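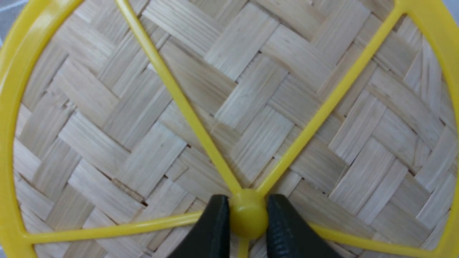 The lid is taken by the hub, one finger on each side.

The Lid Rule

Print | E-mail
4 min read

The rule book at Cevgate was a gray binder, and the page for lids had been blank since October. I was given the job of filling it in.

The contract was with Wullwood. They wanted 3,000 clean runs of a robot opening a steamer basket and putting vegetables in a pot. We had 3,740 runs on the drive. My supervisor said that should be plenty, then asked me to find out how many followed the rules. I said I couldn't do that until there were rules.

So I sat at the station for a day and watched. The morning operator took the lid by the hub every time. The evening operator took it by a spoke when she was in a hurry, and by the rim when she was tired. All three ways got the lid off. With the spoke, it swung a little on the way down.

I wrote: Grip the hub. Close both fingers before lifting. Do not grip a spoke.

The evening operator read it standing up, with her coat on.

"What about the rim?" she said.

I added the rim.

"And where does it go?"

I hadn't written that down either. She had always put it to the right, at the front, flat, where the arm wouldn't cross it on the way to the pot. The morning operator leaned it on whatever was handy. I wrote: Place the lid flat, front right, clear of the pot.

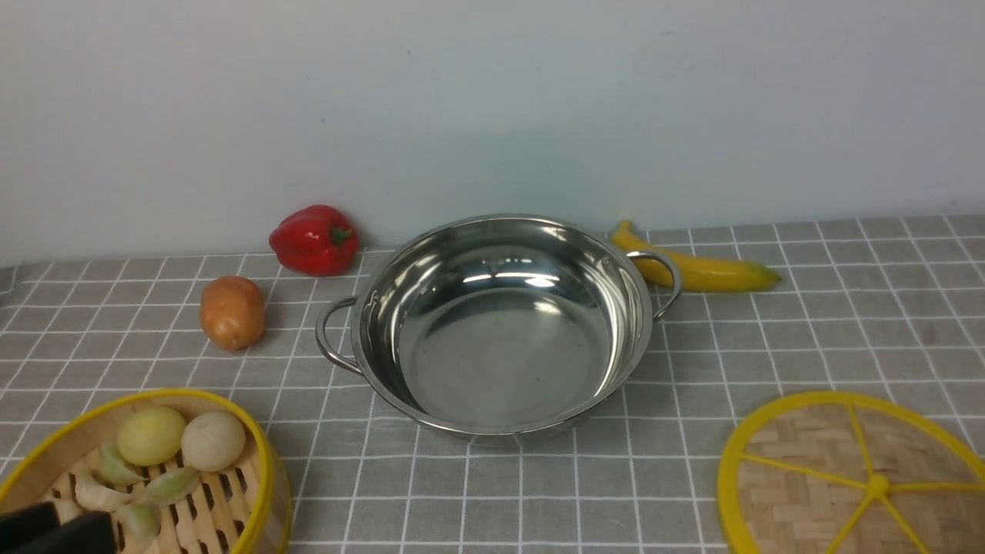
Lid flat at front right, basket at front left, pot between them and farther back.

She looked at the table for a while. The pepper and the potato were on the far side, and the banana was by the wall.

"You don't have a rule for the banana," she said.

"The banana doesn't go in the pot."

"Then write that."

I wrote it. I also wrote that the pot starts empty and that the garlic may lie any way it likes in the basket. My supervisor crossed out "any way it likes" and put "in any orientation."

Then I went through the drive. It took me most of two weeks. When I was done, 300 of the evening runs had been marked down for the spoke or the rim, and more of the morning runs for the leaning. We were short of the contract. I told the evening operator myself, before the list went up.

She asked if she could keep one of the bad ones. I said the runs belonged to Wullwood. She nodded and sat down and put the headset on.

I stayed to watch the first one. The fingers came down over the hub, stopped, and closed. She lifted the lid, carried it to the right, and set it down flat. Then she waited, with the arm held still, until I had turned to the next line on the form.

Print | E-mail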